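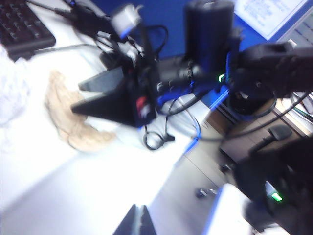 Desks are harder to keep tidy than kitchens, and I say that as someone whose kitchen drawers don't shut. A kitchen gets wiped down because you'd be ill otherwise. A desk just silts up. Mine is white, bought in a fit of optimism when we moved to Skekdale, and white shows everything: crumbs, pencil, the ghost of every mug. If you've a keyboard up in one corner, a crumpled white cloth or tissue below it and cables wandering off in every direction, you'll know the sort of surface I mean, and most of what follows is for you.

Cables first, as they're what stops you cleaning anything else. I used to lift them all up in one hand and wipe with the other, which left a lovely clean stripe and a lot of swearing. Now I unplug what I can, lay it over the back of the chair and leave only what has to stay. A twist of masking tape folded over near the plug end, with the name written on in biro, saves you pulling out the wrong one. I did the whole house in one evening with a roll of tape and the radio on, and I've not switched the router off by mistake since!

For loops that hang about in the middle of the desk, use the soft hook-and-loop strips. Don't use the plastic zip ties unless you enjoy cutting them off again a fortnight later. I bought a pack of 100 strips and I've still got most of them (they also do for tomato plants, rolled-up rugs and the strap on my husband's old rucksack). Coil the cable loosely, the way it wants to go. If you wind it tight round your hand it kinks, and then it never lies flat again.

Now the cloth. Please don't leave it where you dropped it. I'm dreadful for this – I wipe one patch, the phone goes, and the cloth sits there in a heap until the weekend. I've put a cup hook on the side of the desk and cut a little slit in the hem of each cloth, so it hangs up and dries. Old pillowcases make the best ones, cut in quarters. Dampen with warm water and the smallest drop of washing-up liquid, wring it out until you think you've overdone it, then wring it again. Keep it well away from anything plugged in.

Keyboards want doing on their own. Unplug, turn upside down over a newspaper, pat the back. Have a strong cup of tea before you look at what comes out. Then go between the keys with a dry paintbrush, a cheap half-inch one, and finish with a barely damp cotton bud on the greasy ones. My space bar was the worst by a mile.

Malsha Ranasinghe wrote in to ask about ink on a white top. I'd try a pencil rubber first, gently, and after that a dab of surgical spirit on cotton wool, but test it underneath where it won't show. I took the shine off a corner of mine with a scouring sponge and I still put the lamp over it.

If you've got a fabric partition or a pinboard behind the desk, give it a going-over with the brush end of the hoover before you do the top, never after. Dark blue ones show fluff terribly. A rubber glove, slightly damp, rubbed in one direction gets pet hair off better than any roller I've paid for.

Last bit is the desk basket. Anything that isn't used at the desk goes in it, and on Friday it gets walked round the house. Mine this week had a tape measure, a sock, two teaspoons and a birthday card I should have posted. Next time I'm doing the airing cupboard, so send me your tricks for fitted sheets before October, as I haven't got any.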